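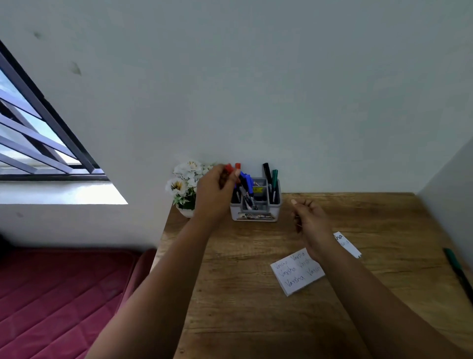
Last changed: Monday, March 2, 2020

4. Recording the desk tasks

4.1 Choice of task

The student project at Trenudier set out to teach a two-armed robot to tidy a desk. The members first wanted to clear a whole desk, with books, cables and cups. This was dropped in the second week. Sorting pens into an organiser was kept, as it needs both hands, takes little space and can be done on furniture that students already have at home.

The robot itself, called Hattar by the group, was not used for collecting the examples. Members did the task with their own hands and wore a camera on the head, so that the view would be close to the one Hattar has from its own head camera. Figure 4 shows one such view. The left hand holds a red marker over a grey pen organiser at the back of the desk, while the right hand is over the middle with thumb and fingers pinched together. Other markers are already standing in the compartments.

Figure 4. Head camera view during the pen sorting task, with handwritten paper slips and a green marker on the right half of the desk.

4.2 Instructions to members

Fourteen members took part. Each was given the same one-page sheet. It asked them to sit or stand as they normally would, to keep both hands in view as far as possible, and to put pens away one or two at a time. No order of colours was set. Members were free to leave papers and other objects on the desk, and most did.

An earlier version of the sheet asked for a bare desk and a fixed starting position for the hands. The recordings made with it in February were very even, but the model trained on them reached for the organiser in the same spot wherever it stood. The rule about the bare desk was then taken out and the early recordings were kept only for testing.

4.3 Labelling

We collected 122 recordings. They were cut into short actions using Skostach, a labelling tool written by two members of the club for an earlier competition. Four labels were used: reach, grasp, carry and release. A fifth label, other, covered all remaining hand movements, such as moving paper aside.

Members labelled each other's recordings and never their own. Disagreements were mostly about where a reach ends and a grasp begins. Caps caused further trouble. A marker and its cap can be handled apart, and the first set of labels had no way to say which of the two was being held. We added a field for this and went back over the affected recordings by hand.

A smaller problem was the pinched hand. When thumb and fingers are closed, the object between them may be too thin to make out, or there may be none. Labellers were told to mark such moments as unclear if the frames before and after did not settle the matter. Unclear moments were left out of training.

4.4 Use in training

After cutting, 2,000 actions were passed to the model. Recordings from 12 members were used for training and those from the other two were held back, so that the test desks were new to the model. The split was made by person, as desks, light and working habits differ far more between members than between two recordings by the same member.

Training was run on the shared computer at Vosten, which the club could use in the evenings. The settings are listed in the appendix. Results on the held-back desks are given in Section 5, together with the first trials on Hattar.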